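Proceedings > Online Fan Cultures > Paper 6 > Section 4

4. Rewatch threads and the memory of the first broadcast

In this section we look at the rewatch threads of Nesero, a message board for viewers of Japanese animation. In a rewatch thread, the members agree to see an older series again, normally two episodes in a week, and they write their comments under one common topic. Our material has 43 such threads with 3,000 posts in total. The board was chosen because its archive is complete from the first year, and because the moderators let us copy it.

We read all posts in the original order. Two of the authors marked every passage where a member speaks of the first time he or she saw the series. When the two did not agree, Sarıgül read the passage and decided. In this way we obtained 900 passages. We call them "first-viewing passages", following the term that Ní Chonaill used in her earlier study of the Plivmont mailing list.

4.1 Where the passages appear

Most first-viewing passages are found in the comments on the opening episode. This was expected. More surprising for us was a second group, which comes near the middle of a series, often when a new opening song is used for the first time. Members who were silent for several weeks come back to the thread at this point and tell where they lived at that time, who had the remote control, and which episode they missed.

Figure 1. Pink rectangular tray on a gray-brown tabletop.

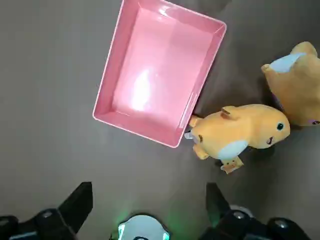

The song seems to be remembered better than the plot. One member, who signs as Morelli, writes that he could sing the whole second opening but had forgotten that the main villain was the brother of the hero. Other members answered him with similar stories, and for two days the thread was only about songs. The moderator then asked politely to return to the episode. We counted these answers as first-viewing passages only if a time or a place of viewing was given.

4.2 Dubbed and subtitled versions

The language of the first viewing is a frequent cause of disagreement. Members who saw a series dubbed often continue to use the names from the dubbed version, even when the rest of the thread uses the Japanese ones. In six threads this led to a long dispute. The tone was mostly friendly, and in none of the six was the topic closed by a moderator.

Um proposed in a discussion of our draft that the dubbed names work as a sign of age among the members. We find support for this in the posts, but the age of a member is rarely stated, so we cannot test it here.

Figure 2. White robot arm, black gripper and yellow plush bear.

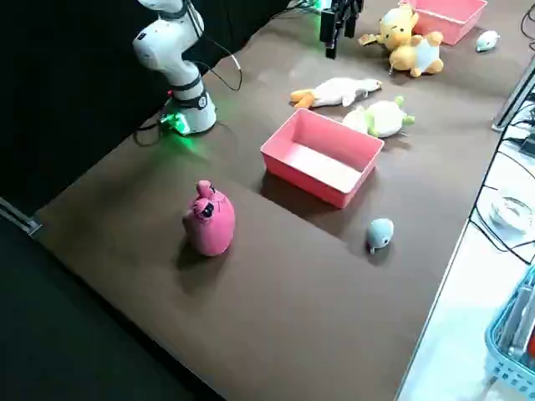
A further difference concerns the speed of writing. Those who watch with subtitles tend to post after the episode has ended, in one longer text. Those who watch the dubbed version post more often during the episode, with short lines. In the Wednesday threads, where everybody starts the episode at nine in the evening, the two styles meet, and the long posts receive fewer replies, as the conversation has already moved to the preview of the next week.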